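Moving to a smaller place, part two

September 21, 2022

I said in the last post that I would write down how the move went once the boxes were gone. They aren't all gone. There are four in the hallway and I have stopped seeing them, so I'm going to write this now.

The old apartment in Kelitport was 900 square feet. The new one is 672. On paper that doesn't sound like much of a difference, but all of it came out of storage. I used to have a hall closet, a linen closet and a locker in the basement. Now I have one closet in the bedroom and a shelf over the washer.

The truck

I rented the truck from Pikbridge, and it was fine. It was smaller than the one I had booked and they took a bit off the price. Julián Montes drove, as I haven't driven anything that size and didn't want to learn on a hill. We did it in two trips. If I had thrown out the old bookcase first, we might have done it in one. I paid to move that bookcase, carried it up two flights of stairs, looked at it against the wall for a week and gave it away.

Measure the things you think you already know. I had the couch written down and I had the front door written down. I didn't have the turn on the stairs. We took the feet off the couch on the landing with a butter knife, and that gave us the extra inch.

What I got rid of before

I started in June, which felt too early and was a little late. I did one kind of thing at a time: coats, then pans, then paper. Paper took longest. I had bank statements from 2000 in a folder marked "keep." I don't know what I was keeping them for. They went in the shredder, the shredder overheated, and I did the rest the next night.

Sawsan Nimri told me to leave photos and letters for last, and I'm glad I listened. Every time I opened a box of letters I lost the evening. By the end I had one shoebox of them and it came with me unopened.

Books I did badly. I sold some to the used place on Echevarría Street, and they took fewer than I hoped and paid less than I hoped. The rest I left in the lobby with a note, and all but the tax guides were gone by morning.

What I got rid of after

More than I would have guessed. The kitchen table was too big once it was in the room. You could sit at it or open the oven. I swapped it with my neighbor Aurelio Ibarra for a folding one and a lamp. The lamp needed a new plug but I had a plug.

I also gave away the second set of dishes, a fan, and a coat rack that had nowhere to stand. The fan was a mistake. We had a hot week right after and I bought another one.

What it costs

The rent is lower, though not by as much as the space is smaller. Heating I can't say yet. The internet is the same price and slower in the bedroom. There's a laundry room downstairs, but I have my own washer now, so I save the quarters. The bus stop is closer and I've been taking the 19 to work, which gets me there with enough time to buy coffee, so there goes some of the rent money.

What I like

It takes half an hour to clean. The kitchen gets sun until noon. I can hear the upstairs neighbor's radio, but he likes the same station I used to have on, and he turns it off at ten. I sleep better than I did in the old place, where the garbage trucks came at five.

What I don't like is having people over. Four is fine if one of them sits on the step stool. Gearóid came with his brother and we ate on the back stairs with plates on our knees, and it was a good night, but I wouldn't want to do it in January.

Still to sort

Small things are slower than big things. A couch is one decision. Games, cords, keys that fit nothing, bits of plastic in bright colors, all of those are a decision each, and by the tenth one I start putting them back in the box. My plan is one box per weekend until the hallway is clear. I'm writing that here so that someone will ask me about it.

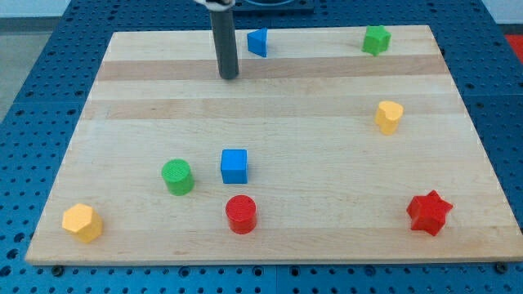

Comments (2)

Demyd Levchenko
The stairs get everyone. We ended up taking a window out for ours. Do you still have the coat rack?

Reply from the author
No, it went the first week. I think the window would have been easier than the butter knife.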